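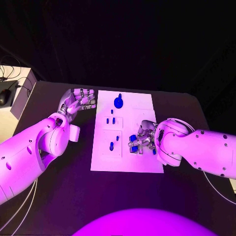 Unit 4, page 9

Pegs, Plates and Boards: Working with Fitted Parts
Course notes for Hand Skills and Assessment, Holden program
Prepared by Mafalda Loureiro, revised June

What this unit covers

Pegboard tasks turn up all through this course. In Unit 2 we used them to talk about grip. In this unit we look at the board itself: how it is laid out, how the pegs relate to the plates, and what the person doing the task has to work out before moving anything.

The board at the head of these notes is white and stands on a dark table with its long side running away from the worker. The pegs are blue. Keep that contrast in mind when you do the reading by Adelino Azevedo, who spends several pages on color and only a paragraph on size. I would have given size more room.

Terms

Board: the flat base that everything else sits on.
Plate: a square section of the board where pegs are placed.
Recess: any sunken area meant to receive a part.
Peg: an upright part, usually cylindrical, picked up with the fingertips.
Knobbed piece: a part with a grip on top. The rounded blue one near the far end of the board is shaped like a small bell or weight.

Reading a layout

Before you write down a single move, write down the starting state. Note which pegs are standing and which are lying over. On our board, the larger plate at the near end has one peg tilted and a smaller one upright beside it. The next plate has two pegs side by side, and the left one is slightly shorter.

A tilted peg counts as a separate problem. It has to be turned as well as lifted, and most people change their grip partway through. Write the turn and the lift on separate lines of your sheet — Estrella Esquivel will mark them separately.

Small differences in height are easy to miss from the front. Get your eyes down near table level and look across the plate. If you still can't tell, write "not clear" and move on. Don't guess.

Recording sheet

Use the Pruton sheet, not the older Skilarano one. The older sheet has no column for empty recesses, and students kept leaving them out. An empty recess is part of the layout and goes on the sheet like anything else.

Fill in the columns in this order:
Position on the board, far end first
Part, with its color and shape
State (standing, tilted, lying, empty)
Planned move
Remarks

Scoring

The written plan is worth up to 100 points. Points come off for parts left out, for moves in an order that would knock over a standing peg, and for any state you changed on paper without a move to explain it. Neatness is not scored, but I do have to be able to read it.

For next time

Read the Tsoukalas chapter on spacing between parts. Then draw a layout of your own with at least two plates and one empty recess, and bring two copies. You will trade one with a partner and write a plan for theirs.

Questions about the sheet go to Estrella. Questions about the reading go to me.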